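4.2 Third-party access to message content

We reviewed the developer agreements of three messaging platforms, Zukov, Pistonora and Vandholm, and compared the permissions each one grants with the permissions shown to users at sign-up. Following Lubis, a permission was coded as disclosed only if the consent screen named both the receiving partner and the type of data. Of the 47 partner permissions in the sample, most were described only in a linked policy.

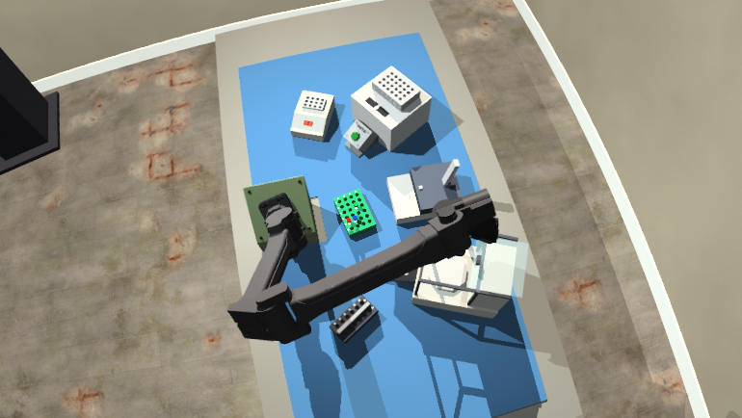 Figure 2. Simulated workspace with a black robot arm mounted beside a blue mat.

Read access to private messages was the least consistently labeled category. Pistonora grouped it with contact syncing under a single toggle, while Vandholm listed it separately but left it on by default. Zukov's agreement let partners keep cached messages after a user had unlinked the account. Coding was done by two readers, and disagreements were settled by Darius Lūse. The survey of 500 account holders in Section 5 uses the same categories.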